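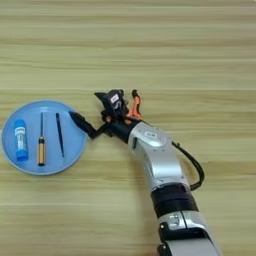 Step 3. Set out the plate

Put the blue plate on the left of the bench, with the arm coming in from the right. Lay the tube, the screwdriver and the thin black tool side by side, handle of the screwdriver towards you. Leave a clear gap between each one. The hand comes in over the right-hand rim, so keep cups and paperwork off that side.

Step 4. Start the run

Press Start on the Hashmi panel and stand back. At Gillville we run 200 picks before a break. If a pick fails, the arm waits – press Hold before you reach in, then straighten the item and press Resume.

Step 5. Fill in the sheet

Sorting used to take two people a full shift. One person now looks after the plates and the other has moved to repairs at Pridgate. Whoever is on plates writes down every stop and the item involved. Hand the sheet to Jamila Thambiah at the end of the shift. Pay grades have not changed.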